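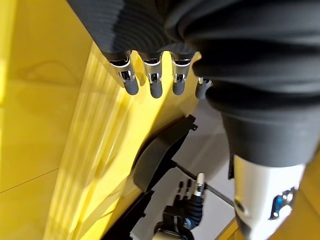

Hi everyone,

Thank you all for the replies, and sorry for going quiet over the weekend — my sister was in town and I barely opened the laptop. I did read Valentin's message twice, though, and I want to answer it properly before the Drutia county hearing on the judge nominee.

Valentin Rainer wrote:

> I watched all of the first session and I still can't tell you
> what Prantl thinks about the recusal question. She was polite,
> she was patient, and she said "I'd have to review the record"
> 16 times. Are we still planning to send a letter of support?
> I'd want my name off it for now.

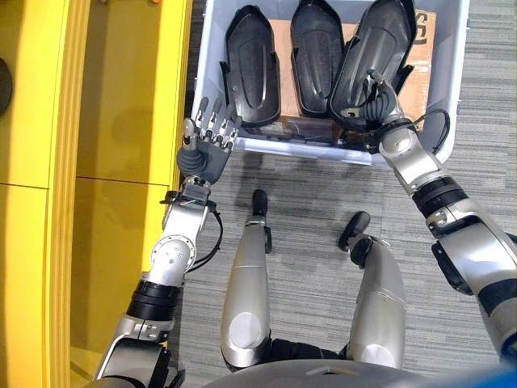

Posted by Jairo Betancur, 14 Feb 2024

Valentin, I counted fewer, but I was making soup for part of it, so I'll take your word! I understand the frustration. I've always liked Prantl, and I thought she was wonderful on the Turix water case, but liking her doesn't excuse her from saying whether she'd step aside when her old firm comes before her. State senators on both sides asked, and both sides got the same answer.

So what I'd suggest is that we hold the letter. We have 51 signatures, and I'd like to write to each of those people (kindly, and with the transcript attached) and ask if they want to stay on, come off, or wait for the second session. The vote isn't until the week after, so we have room.

If you spoke with anyone at the Cikgate meeting and promised them the letter was going out, please let me know and I'll call them myself.

Warmly, and with thanks to whoever typed up that transcript,
Jairo

Contact the list owner | © Drutia Courts Discussion List | Back to top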